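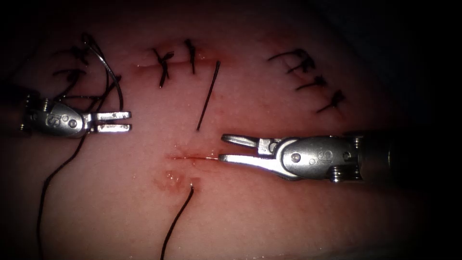

Two instruments over pink tissue, with a fine red cut between them and a black suture below it.

Last updated: 8 November 2022

I'd brought biscuits to my chat with the surgical skills tutor at Trallthorpe, which was optimistic of me given what we were going to talk about (she ate four, mind you!). She has taught stitching there for 15 years and still gets excited about a tidy cut.

"Everyone stares at the needle," she told me. "I'd sooner they looked at the tissue. It tells you if you're pulling too hard."

So what makes a good line? "Fine and straight, and don't go back over it. My first one looked like a bus route."

We got on to thread, and I confessed that I can't sew on a button. She laughed at that for quite a while. Black is her favourite for learners because it shows up so well against the pink, and she likes a long tail left out of the way while they think about the next bite. "People want to grab everything at once. Leave it be!"

She saw 51 trainees in October, over at the Colton building, and reckons she's tied about 1000 knots this year. Did her hands ache? "Only my thumbs," she said, and took another biscuit.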